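Tuning floor segmentation when the floor is patterned

Your plane fit says the floor is flat. Your segmenter says it is a coastline with islands. Believe the plane fit first.

1. Load the wrist camera log in Samico and set the replay rate to 2 Hz. Anything faster and you'll nod along without looking.

2. Turn off the color term. Marble veins have lovely strong edges, and the default Gilchrist weights fall for every one of them.
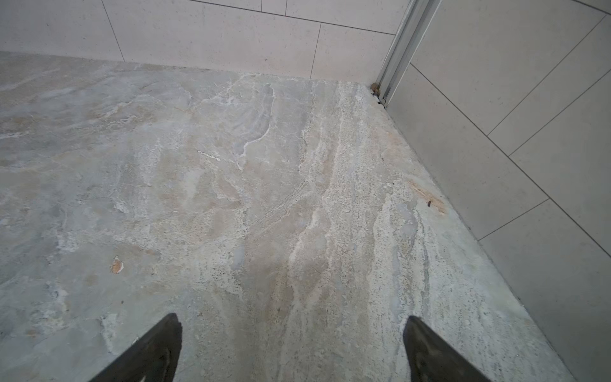

3. Set min_blob to 45 pixels and run again. My first pass gave 3,677 "objects" in one log. After step 2 it was 2,066, a triumph of sorts.

4. Mask the fingers with the URDF projection. Skip this and the planner will try to avoid its own hand — sensible in people, less so in arms. 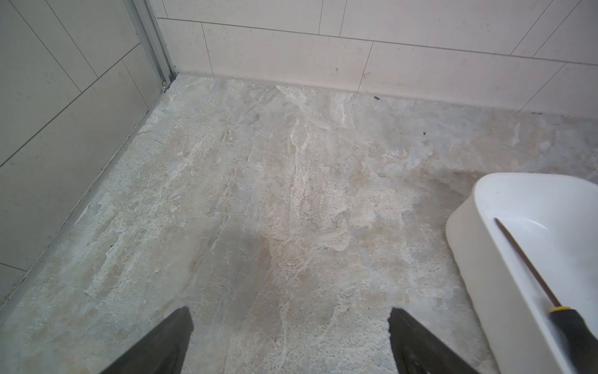
5. Check the small stuff before you raise min_blob any further. A real crumb and a dark pit in the stone can be the same size, so label a few by hand and keep them as a test set.

6. Save the profile under a new name. Overwriting default.yaml is how I met the Usarwood support desk.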